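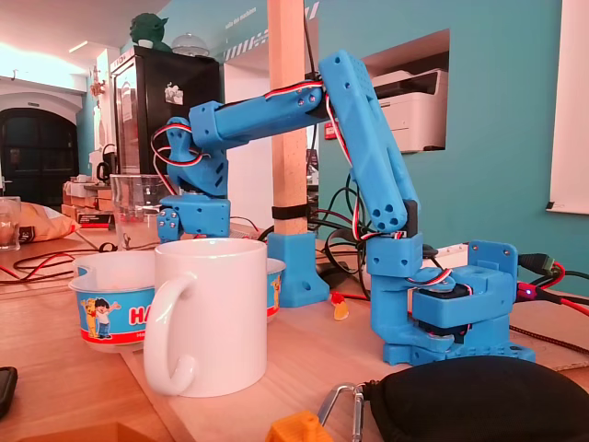 Figure 1. The mug, the children's bowl and the clear cup on the table.

Three Pieces, One Shelf: How People Group Their Tableware
Anong Yensuk and Kamol Somboon, Suksawat design studio course, project report

We wanted to know something very ordinary: when people put mugs, bowls and cups away, what do they think belongs together? Our own kitchens disagreed completely (Kamol stacks everything by size, Anong keeps all the drinking things in one row no matter how tall they are), and that argument turned into a whole term's work!

Materials

We kept the main set small. It has a plain white ceramic mug, a white plastic children's bowl with cartoon figures printed in a band around it and a red stripe along the bottom rim, and a tall clear plastic cup. We love this set because the pieces pull in different directions. The mug and the bowl are both white, the bowl and the cup are both plastic, and the mug and the cup are both for drinking. Whichever pair you pick, something gets left out.

What we did

We asked 11 people from our building to put the set away on a bare shelf 60 cm wide, then tell us why they did it that way. Each person got one try and as much time as they liked. We wrote the reasons down word for word, which gave us around 3000 words of notes to sort through. Kamol read them aloud while Anong made the categories, and then we swapped and did it again.

What we found

Use won easily. Seven people put the mug next to the cup and gave the bowl its own spot. Three kept the two plastic pieces together, and all three talked about not wanting anything hard knocking against the mug. Only one person matched by color, and she said she'd do the same with her towels.

The best surprise was the bowl. Several people treated it as belonging to somebody, even though it was ours, and put it low down or right at the front "so the kid can get it." The cartoon print seems to count for more than shape. We'd love to repeat the session with a plain bowl of the same size and see if it moves.

Problems

Our shelf was too short front to back, so stacking was hard and we probably lost some answers that way. We also started with the same layout on the table every time. Next round we'll shuffle it.

Comments

Brekurico: My mother is firmly in the plastic-with-plastic camp. Did anybody put the mug inside the bowl?

Kamol S.: Two people tried it and changed their minds! We only recorded the final spot.

Odden: Please do the plain bowl version, I want to know.

We use cookies to remember your settings. Accept | Manage choices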